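March 2022 - laundry bench, cloth notes

Catinca wants these written up properly, so the date is at the top and my handwriting has been spared everyone.

We are still on the blue cloth. The order from Tekeo was meant to cover three colors and covered one, so blue it is until May at the earliest. Washed twice with the Ciobanu powder, no softener, line dried. Alina Voicu thinks it has gone limper since the first wash. I think Alina has folded it too many times and taken it personally.

Surface: the big cream padded one. It bulges, so the cloth never lies the way it does on a table, and any fold wants to slide toward the low side. Good for learning humility. Pinching a narrow fold near the middle and drawing the far corner out gives a nice tight diagonal, with all the crumpling left behind at the pinch. Grab a wider fold and the whole thing bunches up like a bad bedsheet.
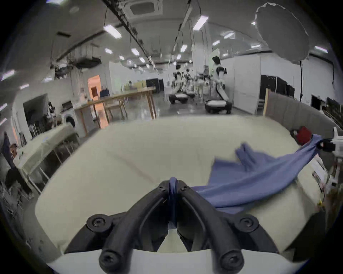
Folding, what to try next

Corner first, then middle. I have been doing it the other way and spending half my time hunting for the corner under the loose part.

Same cloth on the wooden table by the washing machine, to see how much of the trouble is the padding. Clear the tabletop first. Catinca says things migrate there.

Weigh the cloth before and after washing. Shelf label says 80 g, the Tretska sheet says something else, and the scale has a view of its own.

Wash log is in the folder marked 3357, behind the receipts. Alina has the last two pages and denies it.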